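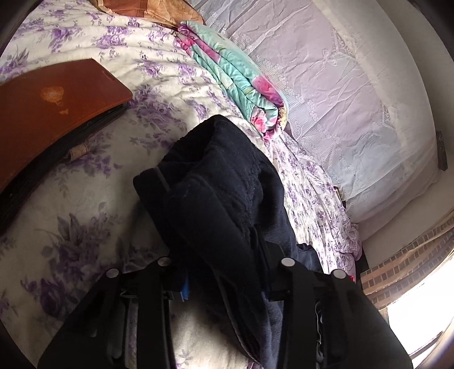
Issue 583, page 5

Clearing the Bed Before You Sleep on It

A bed is a shelf with pretensions. Mine has roses on it, in theory, under whatever landed there since breakfast.

Start with the biggest lump, usually something navy you meant to wear again. Shake it out, lay it face down, fold the sleeves in, then fold the bottom up to the neck. Trim loose threads. Don't pull them, unless you have another one to wear.

Next, folders. A brown cover that has started to peel can take a dab of leather balm, but let it dry overnight on a desk. Purple roses do not improve with balm.

Small crumpled things go last. Flatten each one and read it. If it says nothing, bin it.

Smooth the bedspread from the middle out. Tomorrow's pile goes on the chair.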